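Stistance
Hand tools / Recording kit / Spares / Workshop notes

Endale Hand-Held Gripper
For collecting examples of everyday handling tasks

In stock. Usually packed and sent within five working days.

Endale is a gripper you carry around in your own hand. It has a camera on it, a pair of ribbed purple pads to hold things with, and a little recorder that keeps the whole lot in step. You squeeze the handle, the pads close, you pick up whatever it is you're picking up, and every part of that movement is saved as an example that a robot arm can learn from later. We've been using it ourselves for long enough to be very fond of it, and this page is our attempt to put down everything people ask us before they order.

The first thing everyone does with it is pick up a pen. The second thing everyone does is go looking for something harder! We'd encourage that. A learning system that has only ever met a pen on a bare desk is going to have a hard time in a kitchen, so take the gripper somewhere with a bit of life in it: a table after a meal, a shelf somebody else has stacked, a drawer you haven't tidied. Drinks bottles are a favourite of ours. They're tall, they're see-through, and the liquid inside shifts when you move them, so they make much better practice than a solid block.

Working over a dining table is very good value too. You get trays, paper cups, napkins and wrappers all within reach, and every table is laid out differently from the one next to it, so you can record one after another without ever setting anything up.

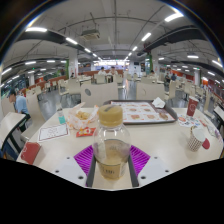 Do I need to own a robot arm before I can start recording?

You can record everything without one. The gripper, the recorder and a laptop to copy the files on to are all you need for collecting. An arm only comes into it when you want to try out what the system has learned, and plenty of our customers collect for months before they get to that stage.

What the camera sees

We went back and forth on the lens more than on any other part. A narrow view gives you a lovely sharp picture of the thing being gripped and nothing else, and for a long while that was what we shipped. Then Abrehet Asfaw, who looks after the training side here, showed the rest of us how often the learner got lost between one object and the next (it would let go of a cup perfectly well and then have no idea where the sink was). So the current version has a wide lens. It takes in the pads, the object, the table, and a good deal of the room beyond. The corners of the picture go dark and curved, and that's normal; leave them alone, the software expects them.

Both pads stay in view the whole time, low down on either side. The purple is there to make them easy to find. Very little on a table or in a cupboard is that colour, so the software can pick out the edges of the pads and work out how far open they are, even if the light is poor. It also makes them very hard to lose in a rucksack.

Holding it

Hold the handle the way you'd hold a garden hose trigger, with your wrist straight. The squeeze is light at the start and gets firmer towards the end, and after ten minutes or so you stop thinking about it. Left-handers are catered for: turn the strap round and you're done, nothing needs undoing.

Try to move at the pace you'd like the robot to move. People speed up as they get comfortable, and by the end of an afternoon they're whipping things off the table like a waiter at closing time. It's great fun and the recordings are no use at all. Slow in, close, pause for a moment, lift. If you fumble a grip, carry on and finish the movement anyway, then press the small button on top to mark it. Marked recordings go in a separate folder, and we've found them very handy for teaching the system how to recover from a bad start.

Keep your other hand out of it. We know this is difficult! You'll find yourself reaching over to steady a bottle or hold down the corner of a tray liner without meaning to, and the arm won't have a second hand to do that with. Selamawit Adugna, who designed the handle, tucks her free hand into her back pocket for the whole session, and she gets the cleanest recordings of any of us.

Choosing what to record

Start with one task and do it many ways. Moving a bottle from one side of a table to the other is a perfectly good task. Do it with the bottle near the edge, then in the middle, then with a cup in front of it. Change chairs. Change tables. Come at it from the left, and from higher up. Shift the tray over and go again. A hundred recordings that are all slightly different will do far more for you than a thousand from the same spot, and they're a lot less dull to make.

Leave the clutter where it is, too. We used to clear the table first, out of good manners as much as anything, and the learner ended up thinking that tables come empty. Now we work with whatever's there. Bits of paper, sauce packets, a crumpled napkin on a tray, they all count as part of the lesson, 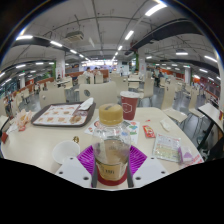 and the more of them you have across a set, the less the learner is bothered when it meets a new one. Daylight at one end of a set and tube lights at the other is another cheap way of adding variety. If you can get to the same place at eight in the morning and again at half past four, do.

People going about their business in the background are fine as far as the software is concerned. Please do ask whoever runs the place first, though, and use the face-blurring step before you pass recordings on to anyone. It's switched on by default in Brirkivero and we'd rather you left it on.

Brirkivero, the software

Every Endale comes with Brirkivero, our own program for sorting and checking recordings. Plug the recorder in and it copies everything across, splits long sessions into single movements, and shows you each one as a short strip so that you can throw out the duds. It runs on an ordinary laptop. The strips are quick to get through once your eye is in, and there's something very satisfying about watching an afternoon's work line up on the screen.

You also get our starter set of 2,777 checked recordings, all made with the same gripper and lens as yours. They cover picking up, putting down, tipping and sliding. Mix your own recordings in with ours or keep them apart, whichever suits the job. The first version of the set went out in January and we add to it whenever we have something worth adding.

Files are saved in an open layout that's described in full in the handbook, so you aren't tied to our program if you've already got one you like.

Fitting it to an arm

The front half of the Endale comes away from the handle and bolts on to an arm with the Traststead mount (sold separately, see below). The pads, the plates and the camera all stay in the same places relative to each other, and that's the best thing about the whole design. The arm sees what your hand saw. There's no second camera to line up and no sums to do about where the pads have got to.

Allow yourself a quiet half hour for the first fitting. The screws on the two pale body plates need to be snug and no more. If the pads don't meet evenly when they close, loosen both plates, close the pads fully, and tighten up again with them held shut.

What's in the box

Endale gripper with camera and handle
Recorder with belt clip
Two batteries and a charger
One spare pair of purple pads
Wrist strap
Hex key
Printed handbook
Brirkivero and the starter set, by download

Facts and figures

Recordings held before the card is full: 4,000 short movements
Pictures and pad position: saved together, on one clock
Battery: swap without stopping the session
Pads: ribbed, purple, sold in pairs
Returns: 21 days, used or not

Looking after it

Wipe the pads with a damp cloth after each session, and get right down into the ribs, where crumbs and salt like to settle if you've been working around food. Wipe the lens as well, with something clean and dry. One greasy thumbprint can spoil a whole morning and you won't notice until you're back at your desk (we speak from experience, more than once).

Pads do wear. When the ribs start to look rounded or a smooth bottle begins to slip, change both together, even if one still seems good. Old and new pads grip differently and the learner picks up on it. Please don't put the gripper in a bowl of water to clean it. The pads come off with one screw each and can be washed on their own in the sink.

Goes well with

Traststead arm mount. Fits the front half of any Endale, old handle or new.
Spare pads, pair. Purple only, sorry, and we do get asked.
Long wrist strap, for working over deep shelves.
Hard carry case with room for two grippers and the charger.

Borrow one first

We keep a couple of Endales for lending to schools, clubs and small workshops that want to have a go before buying. You pay the postage each way, you keep every recording you make, and if you're happy to share some of them for the starter set we'd be delighted to have them. Write to Selamawit through the contact form with a line or two on what you'd like to record and when you'd like it, and she'll send back the dates that are free.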